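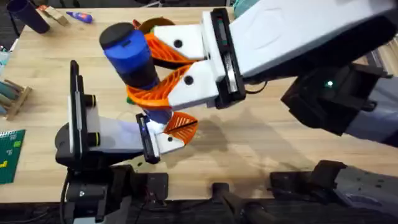
Two arms, one blue cylinder: a handling task under way at our Lustance bench.

Come and teach a pair of robot arms with us

The Ollow group is looking for people to take part in a study of how everyday folks guide two robot arms through small jobs at a table, and we would love to hear from you. You don't need to have touched a robot before, or to be good with computers, or to know what any of our acronyms mean (we forget a few of them ourselves). If you can pass a bottle from one hand to the other, you already know most of what we're hoping to learn from you.

A little background, for those who like to know what they're walking into. Over the past year we recorded 1103 two-armed handling attempts, all of them guided by members of our own lab. From these we trained a method we call Brumura, which learns when one arm should hold still and when the other should move. It did better than our older method on handovers, and we were very pleased. Then we looked more closely and noticed that it had picked up our own habits, including a fondness for tilting everything before passing it along. We now need recordings from people who aren't us, and plenty of them - left-handers, slow and careful types, people who fidget, the lot.

What you'd be doing

You'll sit at the bench and steer both arms using a pair of hand controls, picking up ordinary household and desk objects, turning them and passing them across. The fingers on our grippers are the orange ribbed sort that bend around whatever they hold, so they're fairly forgiving. Dropping things is fine, and those recordings are useful to us too. A session takes 116 minutes, including a practice run, a proper break and a cup of tea.

Who can join

Anyone aged 18 or over who can sit comfortably at a table and use both hands. Glasses are no trouble at all. We have room for 200 participants, and we'd be glad of more people over 60, as our first group skewed rather young.

What you'll receive

A $70 gift card for each session, with your parking covered. Those who come back for the full series of ten will have received $700 by the end of it.

Where and when

Sessions run from September in the Gill Building, ground floor, with step-free access from the car park. Morning places begin at 9:30 and afternoon ones at 1:30. To put your name down, ring or drop in to the Ollow front desk and ask for the two-arm study. We'll send you the information sheet and consent form to read at your leisure, and you're welcome to change your mind at any point, even halfway through your tea.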